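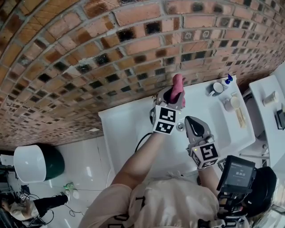 Handgreifer im Bad: zwei Finger, ein Lappen, ein Waschbecken

Nach der Küche war jetzt das Bad dran. Ich wollte wissen, wie sich die grauen Handgreifer an einem Becken mit breitem, flachem Rand schlagen, also an einer Fläche, die glänzt und kaum Struktur hat. Links klemmt der rosarote Lappen in den Backen, rechts bleibt der Greifer frei.

Verglichen habe ich zwei Sätze Fingerauflagen, die von Drimico und die älteren von Flillard. Mit jedem Satz habe ich 50 Durchgänge gemacht: Lappen greifen, anheben, über den Rand ziehen, ablegen. Die Drimico-Auflagen halten den Stoff besser, wenn man nur eine Lage erwischt. Bei Flillard musste ich öfter nachfassen, dafür lässt sich der Lappen sauberer loslassen. Für die Zahnbürste wären mir die Flillard lieber, das habe ich aber nur kurz probiert.

Die Markerwürfel sitzen an den Greifern und wurden fast immer erkannt. Probleme gab es, wenn ich die rechte Hand stark eindrehe – dann verdeckt der Unterarm zu viel. Die gemusterte Ziegelwand hatte ich als Störquelle im Verdacht, vor allem die kleinen dunklen Quadrate. In den Logs finde ich dazu nichts. Von 601 Sekunden Aufzeichnung fehlte die Pose des linken Würfels an zwei Stellen, beide Male beim Griff ganz nach hinten.

Anitha Lobo hat mir geraten, das Kabel links kürzer zu binden. Es hängt in einer Schlaufe Richtung Becken und zieht am Handgelenk, wenn man länger arbeitet. Ein Greifer wiegt bei mir mit Würfel 200 Gramm mehr als ohne, das merkt man nach einer halben Stunde.

Am Samstag kommt der Controller von Pisharody dran. Die Auflagen von Drimico bleiben vorerst montiert.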